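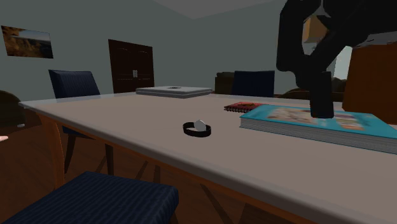 Figure 3. Rendered view: a black robot arm with one gripper finger resting on a thick book with a teal-blue cover.

Publishing Your App from Clollow Builder

Last updated Jan 25, 2023

This section covers the steps for turning a finished project into an app that other people can install. It applies to Clollow Builder with the Cheetham publishing add-on. If you only want to try the app on your own phone, use Quick Preview instead.

Before you start

You need the following:

A Clollow account with the Owner or Publisher role. Editors can prepare a build but cannot submit it.
A project with no red marks in the Problems panel. Yellow marks are warnings and do not stop a build.
An app icon and a launch screen, both added under Project > Artwork.
A signing key. If you do not have one, Builder makes one for you in step 4.

Set up the build

1. Open the project and click Publish in the top menu. The Publish window opens on the Details tab.

2. Type the app name as you want it to show under the icon. Long names are shortened on most phones.

3. Fill in the description. The limit is 4,000 characters, including spaces and line breaks. Builder will not save a longer description, and text pasted from a word processor may lose its formatting.

4. Go to the Signing tab. Select Use my key and browse to the file, or select Create a key. When Builder creates a key, it asks for a password and saves a copy to your computer.

Caution: Keep the key file and the password somewhere safe. Updates must be signed with the same key as the first release. Clollow does not store your password and cannot recover it.

5. Go to the Version tab. Enter a version number, such as 1.0. Each new build must have a higher number than the last one you submitted.

6. Choose the data region. Lirnencombe is selected by default. The region can't be changed after the first release, and moving to another one means publishing a new app.

7. Click Save Settings.

Connect your data

Skip this part if your app does not use forms or shared lists.

1. In the left panel, click Data Sources, then Add.

2. Select Seltemeo from the list and sign in. A new browser tab opens for the sign-in page. If nothing happens, check whether your browser has blocked the pop-up.

3. Pick the tables your app needs. Tables you leave unchecked stay private and are not copied to the build.

4. Click Test Connection. A green bar means that the app can read and write. An orange bar means it can read only. To fix this, ask the owner of the Seltemeo workspace to give your account write access, then test again.

5. Turn on Offline Copy if people will use the app in places with a poor signal. Entries are held on the device and sent the next time it connects.

Note: Offline Copy does not include attached files over the size limit in your plan. These are shown with a gray cloud icon until the device is back online.

Run the build

1. Return to the Publish window and click Build. You can close the window while the build runs. An email is sent to the account owner when it is done.

2. When the status changes to Ready, click Download Test Copy and install it on at least one phone. Open every screen, submit one form, and sign out and back in.

3. If something is wrong, close the Publish window, make your changes, and build again with a new version number. Old builds stay in the list for 5 days and are then removed.

4. When you are happy with the test copy, click Submit. The status changes to In Review.

You can't edit the app name or the description during review. To make a change, click Withdraw, edit the text, and submit again. The review then starts over from the beginning.

Messages you may see

Error 708: The signing key does not match the one used for the last release. Go back to the Signing tab and browse to the original key file.

Artwork missing: The icon or launch screen has not been added, or was saved in a format Builder can't read. Use PNG for both.

Build queued: Other builds on your account are running. Wait for them to finish or cancel one from the Activity page.

Region locked: The app already has a release in a different region. Set the region back to the one used before.

After release

The app page lists installs, crashes, and the versions in use. Figures are updated overnight. To send an update, repeat the steps under Run the build. Saved settings carry over, so you only need to change the version number and add release notes.

Projects made with the old publishing tool will open in the new one until the end of March. After that date they must be converted first. See Converting Older Projects.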